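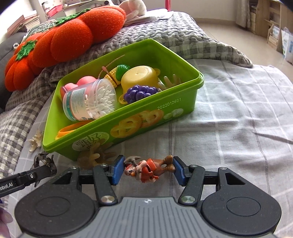 October is when I get the urge to clear off the bed and deal with the small stuff. I don't mean closets or the garage, I mean the little things that end up in bowls and coat pockets and under pillows. Hair clips, play food, a dried starfish that has been living on my side of the mattress for I don't know how long. I love this job! I know people who would pay money to get out of it, and I would happily go do it at their house.

My method is the green box. It's a lime-green plastic one with cookie-type snacks printed on the side, and it cheers me up every time I haul it out. Everything that's loose goes onto the bed first, and then into the box, with no sorting at all on the first pass. I used to sort as I went and it took me the whole afternoon (I would get to a drawer of crayons and be lost). Now I give myself 24 minutes on the kitchen timer for the first pass and I stay on the bed the whole time.

The play food always goes in early. We have a corn cob with its green husk and a bunch of purple grapes, both toys, both left over from the big grocery store phase when my daughter was 4. She ran that store like a tyrant. I was charged for the grapes every single morning and never once got to take them home. She's long past it now, but she still won't let me give away the grapes, and I'm not sure I want to either.

Then there are the sticky hands. If you have kids you know the ones – stretchy, see-through, fingers spread, picks up every bit of fluff in the house. Ximena Tapia next door told me to wash them in plain dish soap and let them air dry on a plate, and they come back to life. I tried it last spring and was ridiculously pleased. Somebody threw one at the ceiling within the hour and there's still a mark, but the washing part works great.

The cotton swabs travel in the box too, in their clear container. They belong in the bathroom. They have belonged in the bathroom for two years. We use them for painting tiny dots and for cleaning the grooves in toys, so back in the box they go, and when I want one for my ears I walk down the hall and dig around under the grapes like everybody else in this family. 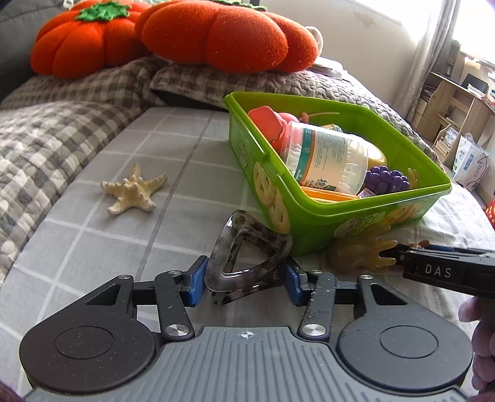

My tortoiseshell claw clip, and the green box on the bed.

That clip, by the way, is my favorite. I'm a big believer in the claw clip. It holds all my hair when I'm cleaning, it goes with every sweater I own, and I've had it since we lived in the Belwood apartment. I have bought fancier ones and they all pinch. If I ever lose this one there will be a search party.

The second pass is where the sorting happens, and I only allow two piles, keep out and put away. Anything tiny goes in a lidded jar so it doesn't sink to the bottom and get forgotten – we have a little figure with a pickaxe who would vanish for months otherwise. Bigger pretend food stays in the box. Plush gets to stay on the bed, and that includes the orange pumpkin cushion with the knitted green leaf on top, which I'd keep out all year if I could get away with it. It's the perfect size for behind your back when you're reading. It looks so good on the gray checked quilt, too!

Next up is the bookshelf in the hall, and after that the basket of mittens, if the cold holds off long enough. I've already put a new battery in the timer.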